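Reusable plate trial heads into second stage with little to show from the first

August 2021

Cleltico wants another season of its reusable tableware trial at the Moschos community market, and it would like the public to believe the first one went well. The evidence is thin.

The company supplied 400 place settings, each a plastic mug and a plastic plate in soft colours, to be borrowed from the food stalls for a deposit and handed back at a wash station. A summary sent to stallholders says the trial "changed habits." It doesn't say whose, or how that was measured. It does say 243 settings were missing or unusable by the end, a figure that sits on the second-last page under the heading "Learnings."

Asked where they went, a Cleltico spokesperson said some had "found a second life in local homes." Stallholders have a shorter word for it.

The pieces themselves are pleasant enough. The mug is a plain cylinder with a decent handle, and the plate has a raised rim and a shallow centre, fine for a slice of cake and less convincing for anything with gravy. They come in teal and lavender, colours the company describes as "calming." Why a sausage roll should need calming was not explained.
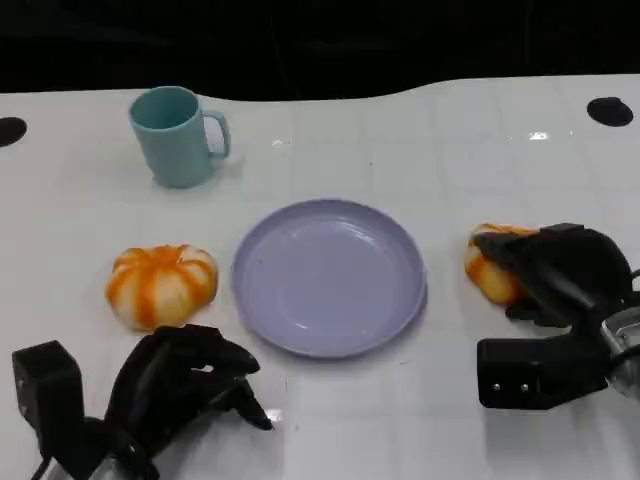

The second stage, due to start in November, comes with a harvest theme. Small orange-and-white pumpkins will go out with the settings as table decorations, at no charge to the stalls, according to the proposal. The proposal is silent on who collects them at closing time, and on how many more plastic items a waste-reduction project can bring to a market before the sums stop working.

Nouhaila Zerouali, who has sold soup at Moschos for six years, signed up for the first stage and has not decided about the next. "I was told it would save me money on bowls," she said. "Then I found out there weren't any bowls. You can't serve soup on a plate." She bought her own paper ones and paid the participation fee anyway. The fee was $300 and has not been refunded.

Cleltico says bowls are "under consideration." It also says the harvest theme will lift the return rate, on the grounds that customers look after a table they enjoy sitting at. No figures were offered in support. The deposit, which several stallholders wanted raised, stays where it is.

A rival supplier, Jolum, has offered the market a cheaper plan using donated crockery. That would put 678 pieces into use, none of them matching, and would require a bigger sink than the one the wash station has. Jolum has not said who would pay for the sink.

Stallholders have been asked to send their views to the market office before the contract is signed.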